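Stiltine hand grippers: blue pads or the ribbed silicone?

Forum: End effectors and tooling
Started by tsithole, 2018-09-22

tsithole
We have two of the hand-held Stiltine grippers on the bench and I'm trying to settle on one pad type before we order for the rest. One has the stock ribbed silicone fingertips. The other has the blue pads from Preser, two on each finger. Linkage and body are the same on both.

So far I've done 30 picks per pad on each of these: a hard plastic container with a square lid, a folded towel, a paperback, a flat cardboard box. Same table, same person holding the tool. The blue pads dropped the container 2 times. The silicone dropped it more than that, mostly when I came in a little high and caught the lid.

Has anyone run the blue ones for a long time? I don't want to order a box of them and find they glaze over in a month.

rory_r
I ran them on a bench arm at Ratdale until last December. We got 4000 cycles out of a set before we changed them, and that was on painted metal parts, which is harder on them than plastic. They do pick up dust. Wipe them with a damp cloth between sessions. Don't use alcohol, it made ours stiff.

What opening are you starting from? If you come in fully open every time, the finger angle at contact changes with the width of the object and the upper pad does most of the work.

tsithole
Fully open, yes. I hadn't thought about the angle. The container is narrow enough that the fingers have to swing a long way in before they touch it.

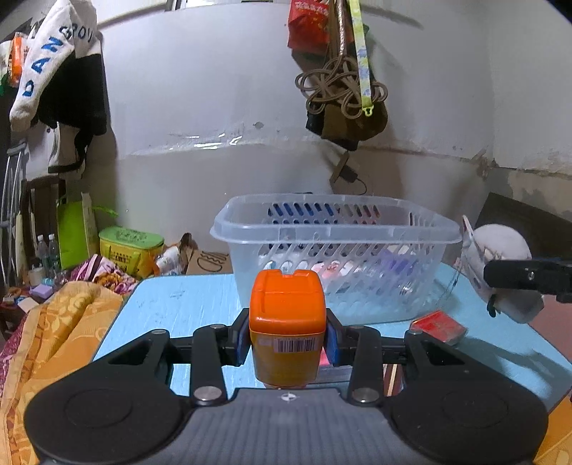 I went back and did another 15 with the fingers already partly closed before I moved in. No drops on either pad type. So some of what I was blaming on the silicone was my approach. I still think the blue grips better on smooth plastic, but the gap is smaller than I said in the first post.

Kagiso M
30 picks is not enough to choose on, and the second run is half that. You also changed the approach and the sample size at the same time. I'd redo the whole set with the partly closed start before ordering anything.

The other thing is that a person holding the tool corrects without noticing. You feel it slip and you squeeze or tilt. An arm won't. We tested pads by hand first and picked the wrong ones for the arm because of that.

tsithole
Fair on the numbers. I'll redo it. On the second point, these are only ever going to be used by hand on our side. The recordings get used for an arm later, but that's another group and they choose their own fingertips.

Kagiso M
Then it matters even more. If you record with blue pads and they run silicone, the grasps that held for you may not hold for them. Ask them what they have before you spend money.

rory_r
I don't agree that it has to be an exact match. We recorded on one pad and ran on another for most of a year and the grasp positions carried over fine. What didn't carry over was finger length. If the tips are even a little longer on the arm, it hits the table on anything flat.

dpetrauskas
Check the pivot screws while you're at it. On our Stiltine the two lower ones backed out after a few weeks and the left finger started lagging the right. It looked like a pad problem until I put a straightedge across the tips. Threadlock fixed it. Medium strength, or you'll never get them out again.

tsithole
Checked. One was loose on the silicone unit, the other gripper is tight all around. That's one more reason to redo the set, I guess.

I also wrote to the arm group. Ravindran Varma runs it and he says they have Le Roux fingers with a soft gray pad that none of us have tried. He's sending over a pair.

Kagiso M
Test those first, then. Do they fit the Stiltine linkage, or do you need an adapter?

tsithole
He says the hole spacing is the same but the Le Roux screws are longer. I'll post when they get here.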